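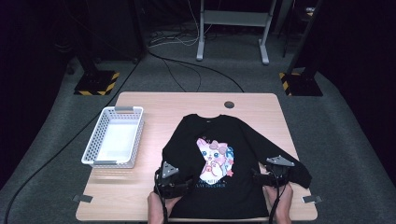
Two hand-held grippers at a Somow garment station, with a long-sleeved shirt laid out on the table and a white basket to its left.

Somow Publishes Setup and Care Procedure for Hand-Held Gripper Stations

STIMOLHOLM, September – Somow today released a written procedure for the setup, daily care and repair of its garment-handling station, a tabletop cell in which an operator works cloth with a pair of hand-held grippers. The procedure replaces the loose instruction sheets issued with earlier stations and applies to all units now running at the company's Stimolholm site.

The station consists of a wooden table, two cabled grippers and a basket for garments. Each gripper carries a gray triangular marker plate mounted upright on top, used to track the position and angle of the tool during work. Most of the new procedure deals with these plates and with the cables, the two items that accounted for the largest share of service calls in the past year.

Setup begins with the table. It is leveled, wiped down and checked for splinters or raised grain that could catch a knit fabric. The basket is then placed on the left part of the tabletop, where the operator can reach it without passing one gripper over the other.

Marker plates are checked before power is applied. A plate that rocks under light finger pressure is removed, its seat cleaned with a dry cloth, and the fasteners tightened evenly. Plates with scratched or chipped faces are replaced as a unit. Painting or taping over damage is not permitted, as it changes how the plate reads. After any plate is removed, the gripper must be calibrated again, even if the same plate goes back on.

Calibration uses 9 fixed positions across the tabletop. The operator holds the gripper at each position until the station accepts the reading. If 2 or more positions are rejected, the run is stopped and the plate seat inspected before another attempt. The left and right grippers are calibrated separately and their records are kept under separate serial numbers.

Cables are inspected at the start of each shift. The operator runs a hand along the length of each gripper cable, feeling for flat spots, nicks and stiff sections, and confirms that the connector latch is fully closed. Cables are left with enough slack for both grippers to reach the far edge of the table. They are not to be wound around the handle for storage. Floor cables are checked separately by the technician on duty, along with the stands behind the table and their hazard tape.

Gripping surfaces are cleaned with a lint-free cloth after every 100 garments. Dark knits and brushed cotton shed more than other fabrics, and stations running them may need cleaning sooner. Printed areas on shirts can leave residue on the contact faces. This is removed with a damp cloth only. Solvents soften the pads and are not approved.

Repairs on site are limited to plates, pads and cables. A gripper that closes unevenly, or fails to open fully when released, is tagged and sent to the Quezada service workshop. Each station is assigned a spare pair so that work can continue while a unit is away. Returned grippers go through full calibration before use.

The procedure was drafted at Stimolholm and checked against service records from Brirkier, the contractor that maintains the stations. Printed copies will be kept at each table, with a log page for plate changes, cable replacements and calibration results. Revisions will be issued as service records require.

About Somow

Somow designs and operates tabletop stations for garment handling. The company is based in Stimolholm and has a service workshop in Quezada.

Requests for the procedure may be sent to the Somow press office in Stimolholm.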